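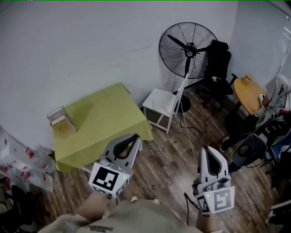

# Kornél Katona

**Kornél Katona** is a Hungarian rapper and lyricist who performs mostly in small clubs and at open freestyle contests. He is best known for the album *Gellura* and for his work with the producer Csizmadia.

## Early life

Katona grew up in a housing estate where his mother taught music at the local elementary school. He took clarinet lessons for several years and gave them up at 15. His first lyrics were written over instrumental tracks copied from an older cousin's cassettes. He later trained as a typesetter and worked in a print shop while performing on weekends.

## Career

Katona entered his first freestyle contest under the name Kor. He lost in the opening round but was invited back the next month, and he became a regular at the Wednesday sessions held at Mikus, a basement club with room for 38 people. Csizmadia, who ran the sound desk there, began recording his sets.

Their first release was a self-titled cassette with eight tracks. It was sold by hand at shows, and all 600 copies were gone before the second one was planned.

*Gellura* followed on the small label Wirura. The title is a made-up word from a counting rhyme in the song "Stairwell." Most of the album was recorded at Csizmadia's apartment, with live bass on three songs. The closing track, "878," is named after a bus line that no longer runs.

## Style

Katona raps in Hungarian, at a slow to medium pace, and often leaves lines unrhymed. His subjects include shift work, rent, family arguments and public transportation. Reviewers have compared his delivery to spoken radio drama, a comparison he has said he does not mind. He rarely uses a hook, and several of his songs have no chorus.

## Discography

- *Kor* (cassette, self-released)
- *Gellura* (Wirura)
- *Live at Mikus* (Wirura, with Csizmadia)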